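THE WATER OFFICE AT ISMONT
A short story in four parts

1. Notice of Closure

The District Water Office at Ismont was to be closed at the end of October, and its records were to be transferred to the regional office in Visonham. The order was received in the spring. It ran to two paragraphs and bore a stamp in place of a signature.

The Senior Clerk read the order twice and entered it in the register of incoming correspondence as item 3398. She had held her post through five directors and two changes of letterhead. She had been taught that any paper entering the building must be given a number before it was given an opinion, and she had kept to this rule even on the morning when the river came up the front steps.

The order required an inventory of all open matters. An open matter was defined as any request, complaint or application to which the Office had not yet made a final reply. The Senior Clerk was confident that there were none. She had written the final replies herself, and on most evenings she had carried them to the mailbox on her way home.

She nevertheless instructed the Junior Clerk to search the cabinets, beginning with the oldest. The Junior Clerk had been employed for less than a year and had not previously been permitted to open them.
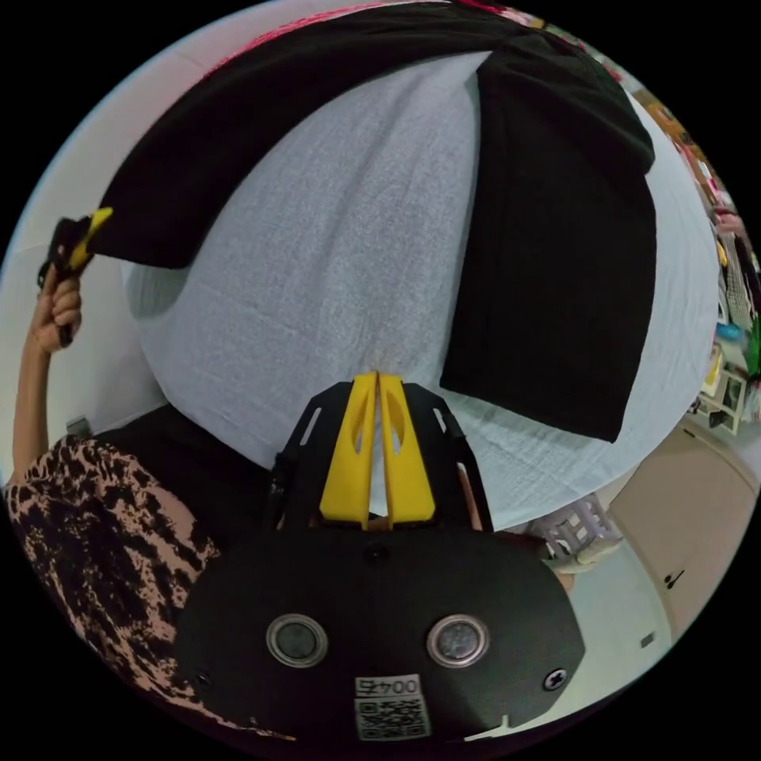

The search occupied the whole of June. The older files were kept in the north room, where the blinds had been down for so long that the cords had stiffened. The Junior Clerk worked from a stepladder with a pencil behind his ear. Each evening he delivered a sheet to the Senior Clerk's desk on which he had written the numbers of the drawers examined and, beneath them, the word "None."

On the last afternoon of the month the sheet carried a different entry. It gave the number of a file, 1067, and the name of a village, Sowah.

2. File 1067

The file held a single letter and no reply. The letter was written in a large, even hand on paper that had been ruled with a straightedge. The writer, who described herself as a resident of Sowah, asked the Office to state where the water in her well came from. She did not complain of the water. She wished to know, she wrote, because her mother had asked her and she had been unable to say.

The letter had been received before the Senior Clerk's time. Someone had marked it for the attention of the Survey Section, which had since been abolished. Someone else had crossed out this instruction and had put nothing in its place.

The Senior Clerk considered the position. The writer was unlikely to be living. The village of Sowah had been emptied when the reservoir at Detby was filled, and its residents had been moved to houses on the ridge. The well itself lay under the lake. On any ordinary reading of the rules, the matter could be closed with a note to the effect that its subject no longer existed.

She drafted the note. It was correct in every respect, and she placed it in the tray for typing. Shortly before six o'clock she removed it from the tray and locked it in her drawer.

The following morning she informed the Junior Clerk that the inventory would show one open matter, and that the Office would make a final reply before it closed. 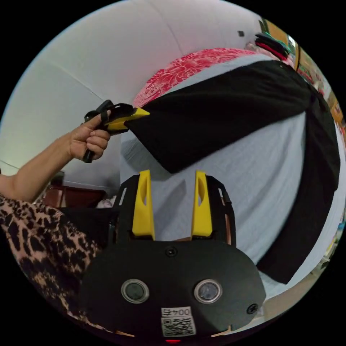 3. The Inquiry

There was no longer anyone at Ismont who could conduct a survey. The Senior Clerk therefore proceeded by means of the papers. She requested the old drilling records from Visonham and was told that they had been sent to Ismont. She found them in the basement, behind the flood barriers, in boxes that had once held envelopes.

The records had been made by men who did not care for punctuation. They gave depths and kinds of rock, and now and then a remark about the food. The Junior Clerk read them aloud while the Senior Clerk marked the places on a map that she had taped across two desks. Through July the marks gathered along the foot of the ridge. By August they could be joined with a line.

The line did not run where either of them had expected. It began above the tree line, on the far side of the ridge, at a spring that appeared on the oldest map and on no other. From there it passed beneath the hill, beneath the old road and beneath Sowah. It continued under the town, and the last of the marks lay in the yard behind the Office itself, where there was a hand pump that the staff had used for the kettle since before the pipes were laid.

The Senior Clerk looked at this mark for some time. She then asked the Junior Clerk to fill the kettle.

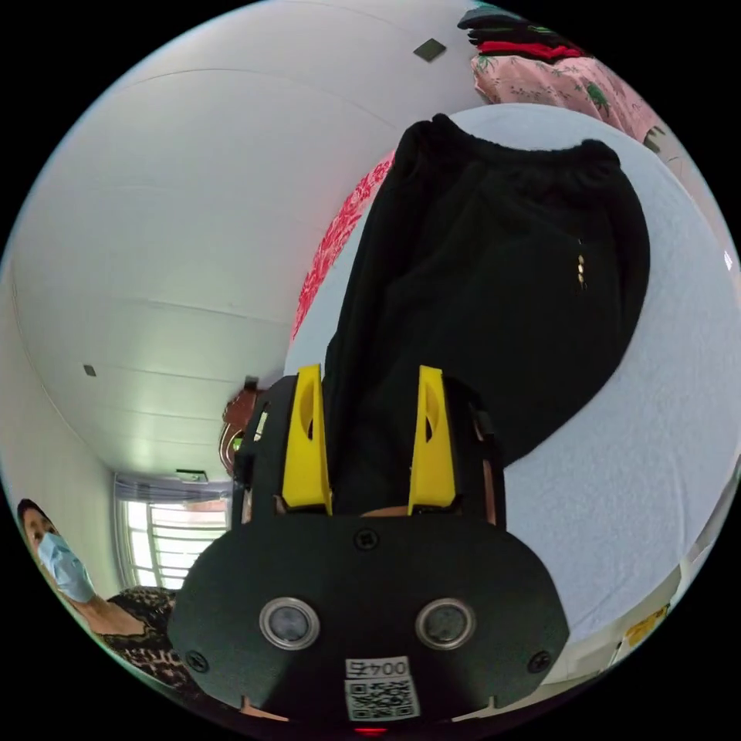 They drank their tea standing, as the desks were covered. The Junior Clerk asked whether the hand pump ought to be mentioned in the reply. The Senior Clerk said that it had not been asked about. A little later she said that it might be added as a second paragraph.

The reply took eleven drafts. The early ones were long and made use of the word "aquifer." In the later ones she tried to suppose that she was explaining the matter to somebody's mother, and they became shorter. The final version stated that the water in the well at Sowah came from snow, which fell on the far side of the ridge and went into the ground at a spring. It stated that the journey was thought to take many years. It expressed the regret of the Office for the delay.

4. Delivery

The Post Office had no address for the writer. The Senior Clerk obtained the list of those who had been moved from Sowah, which contained 218 names, and found the surname near the end. The house was the last one on the ridge road, beyond the point at which the bus turned back.

She went on the final day of October, after the keys had been handed over. She had not delivered a letter by hand before, and she had put on her good coat. The door was opened by a woman of middle age with flour on her sleeves, who took the envelope and read the name on it.

"That was my grandmother," the woman said.

The Senior Clerk stated that she represented the District Water Office at Ismont and that she regretted the delay.

The woman opened the letter on the doorstep and read it through. Below the road the lake was turning gray, and the lights had come on along the dam at Detby. When she had finished she turned and called into the house, to someone out of sight, that it was snow.

She then asked whether a reply was required. The Senior Clerk said that none was, and asked at what time the last bus went down.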